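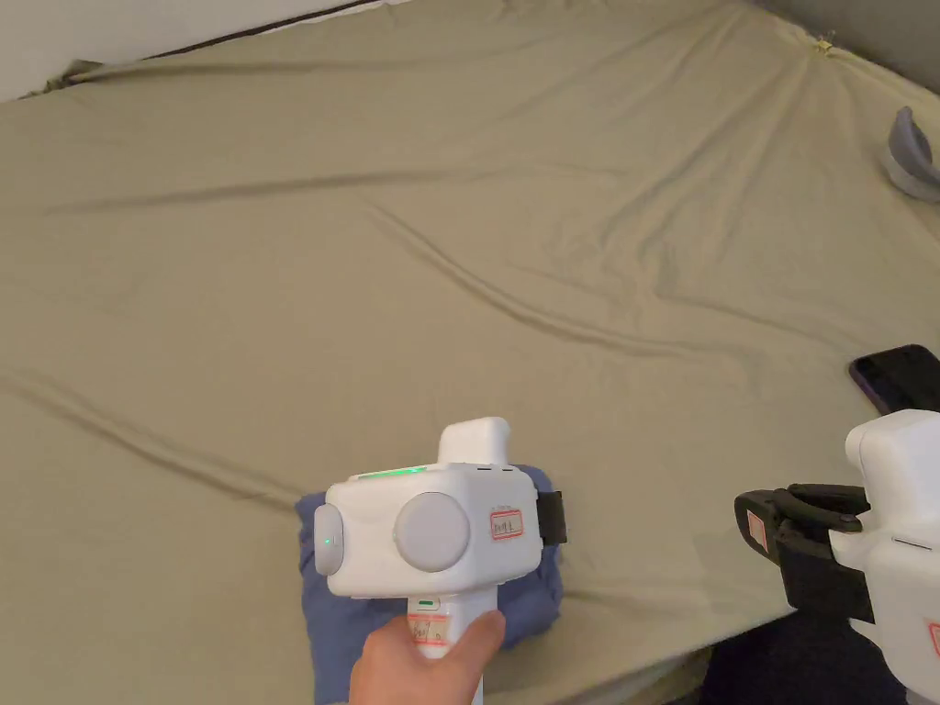 Danica Šimek reckons I'm doing the corners in the wrong order, and she told me so at some length under the last post. Opposite corners, she says. Top left, then bottom right, then the other two, and never ever two along the same side or you'll be chasing creases till bedtime.

Well. I have now tried it. Several times. Creases.

Quick one today as I've got to be out by half eight and there's still a pile on the landing. But people did ask about the sheet after I moaned about it in March so here's where I've got to.

It's the olive one. Or khaki, depending who you ask and whether the curtains are open. Fitted, from Stirkitden, bought in a hurry when the old grey one went through at the foot end (toenail, not mine). I wanted something that wouldn't show every mark and on that it's fine. Nice colour. Doesn't go bobbly. Cost me 26 quid which I thought was a lot for one sheet and no pillowcases.

The trouble is the mattress is big and the sheet is only just bigger. You get one far corner lovely and tight, tuck it right down against the wall, feel pleased with yourself, and then there's a great long fold running off across the middle. Pull that out and another one turns up by the other side. I've had both hands flat on it, smoothing from the centre outwards like wallpaper. Moves the crease. Doesn't get rid of it.

Ironing – no. I did it once for visitors and it took me 12 minutes just to find the middle of the thing.

What has helped a bit:

Getting it off the line before it's bone dry and putting it straight on. Best result so far by miles. Only works if you've got the morning.

Not folding it. I know. But the folds from the airing cupboard are the worst ones, the ones that stay all week, so now it comes off, gets washed and goes back on the same day. Means I've only 2 sheets in use really and the spare sits there sulking.

Those elastic strap things, Akex ones, that go underneath and clip on at the corners. Fiddly. Had them on for a fortnight, one pinged off in the night and frightened the life out of me. They do hold it though. Might try agian when I've got the patience.

Lower spin. The Gridus will go up to 100 minutes if you let it, on the programme for bedding, and everything comes out wrung like a dishcloth. Short wash and gentle spin now. Not noticed it being any less clean.

The other half of the problem is that the bed is where everything gets put down. Phone, whatever's come out of the wash, a blue thing, folded. Then I sit on the edge to sort the socks and that's the corner gone. I've tried sorting on the landing instead but there's no light out there and I ended up with navy paired to black, which I found out at work.

Next job is the wardrobe shelf, which is bowing, and I've still not rung Salazar back about the blind. If anyone has had a deep fitted sheet that truly fits a deep mattress, put the name in the coments, and say what depth yours is. Mine wants measuring properly, I keep guessing. Right – landing.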